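Home | Topics | Ask | Members | Log in

Plillgate Household Help
Filed under: Laundry & Storage > Odours and Damp
Posted in January by cupboard_under_stairs

Musty smell in linen cupboard, walls test dry

We have a built-in linen cupboard on an internal wall, backing onto the bathroom. Since spring everything stored in it picks up a musty smell within a week or two. Sheets are line dried and go in dry to the touch. I bought a cheap Sillix moisture meter and the plaster reads normal at every height. The hygrometer on the middle shelf sits at 71 per cent most mornings and the hallway outside is lower. I have wiped the shelves with vinegar twice. The smell comes back. Is it the cupboard or the linen, and do I need to cut a vent in the door?

plusar_owner
Had the same thing. Put a tub of those moisture crystals in and leave the door open. Fixed it for us. The Plusar ones last longest but any will do.

dry_side_out
Crystals will lower the reading in a closed cupboard for a while, but they won't tell you where the moisture is coming from. I would separate the two possibilities first.

Empty the cupboard completely, including any shelf liner. Leave it shut for two days with only the hygrometer inside. If the reading stays high, moisture is getting in through the wall, the floor or gaps around pipes. If it drops to match the hallway, the linen is carrying it in. Cotton can feel dry and still hold a fair amount of water, particularly if it is folded in the evening after the air has cooled.

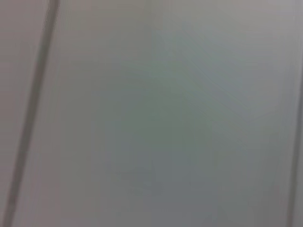
Check the joints as well as the flat surfaces. A pin meter on painted plaster only samples the first few millimetres, and a gap where the shelf meets the wall can let in bathroom air without the plaster ever reading damp. Hold a strip of tissue near each joint with the bathroom fan running and again with it off. Any movement means the joint needs sealing. Paintable gap filler is fine for anything narrow.

For the linen, proceed in this order:

1. Rewash everything that smells, at 60 degrees if the care label allows it. Skip the fabric softener, as the residue holds odour.

2. Finish each load with 26 minutes in the dryer on medium, or bring it in off the line by mid-afternoon and leave it unfolded indoors for an hour.

3. Look at what the linen is stored in. Sealed plastic tubs hold in whatever moisture went in with the load. Open shelving or a woven basket lets air through the sides, though a tight weave collects dust and lint and should be vacuumed with the brush head, including under the rim.

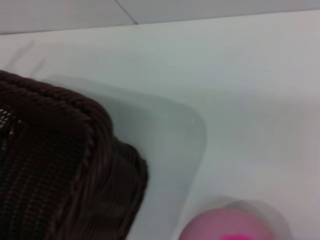
4. Leave a gap of two fingers between the stacks and the back wall. Don't fill the shelves to the top.

5. Take another reading after a fortnight. You want it under 60 per cent. If it is still above that, fit a vent low in the door and a second one high up. A single vent does very little.

barros_st_renter
Agree with the empty cupboard test. I'd add that cheap hygrometers can be well out, so check yours before cutting the door. Put it in a zip bag with a bottle cap of table salt, wetted to a paste, and leave it overnight. It should read 75. Mine read 82, and I'd spent roughly $90 on a dehumidifier by then. Also check whether the bathroom fan discharges outside or just into the ceiling space. Ours was the second kind.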